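Dicas da oficina: antes de comprar braço robótico

Anotações rápidas, vou completando quando der. Serve pra quem está montando a primeira bancada com dois braços e tem orçamento curto.

Orçamento primeiro. Peça a cotação separada: braço, garra, câmera, fonte, cabo. Pacote fechado esconde coisa. A Cirnetton mandou tudo numa linha só, pedi pra abrir e apareceu frete de 906 que ninguém tinha comentado. A Vallside já manda aberto.

Reserve 15% pra miudeza. Abraçadeira, régua de tomada, parafuso, canaleta. Sempre estoura aí.

Mesa: medir ANTES. Braço esticado, de um lado e do outro, e ver se as garras se encontram no meio. Estrutura de madeira com perfil preto em volta do tapete resolve bem, e madeira a gente corta em casa.

Tapete de cor lisa. Azul acinzentado vai bem, cabo branco ou vermelho aparece na hora.

Objetos de teste: não compre kit. Cestinha de plastico, uns cabos enrolados, uma caixa de produto. Custa quase nada.

Cestinha laranja, cabos e caixa azul na mesa: 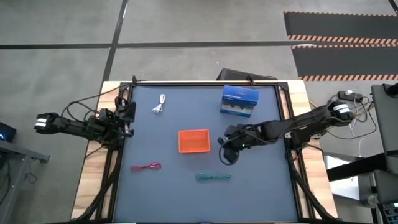
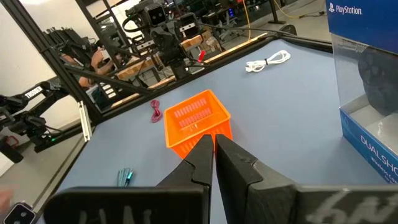

Garra: paralela de dois dedos pra começar. O Sunil Gamage queria a de três, fizemos a conta, ficou pra fevereiro. Peça dedos de reposição junto no primeiro pedido, depois o frete sai mais caro que a peça. Os nossos da Furnival saíram 67 o par.

Cabo mole é dificil de pegar. Se o seu trabalho é com cabo, exija teste com o SEU cabo antes de fechar a compra. Vídeo do vendedor não vale.

Espaço no chão: conte a bancada mais a passagem. Deixei 50 cm atrás e foi pouco, não dá pra agachar e mexer na fonte.

Fiação: etiqueta nas duas pontas, fita branca e caneta. Passe pelo lado de fora da estrutura. Sobra de cabo no chão, enrole e prenda.

Usado ou novo? Braço usado só com horas de uso por escrito. Câmera usada tudo bem. Fonte usada não compro.

Garantia: ler a parte de garra e dedos, costuma ficar de fora. A Premarum cobre a garra mas não os dedos, o Chaminda Jayasinghe me passou o contrato e está lá na segunda pagina.

Falta escrever sobre seguro e nota fiscal de importação. Fica pra próxima.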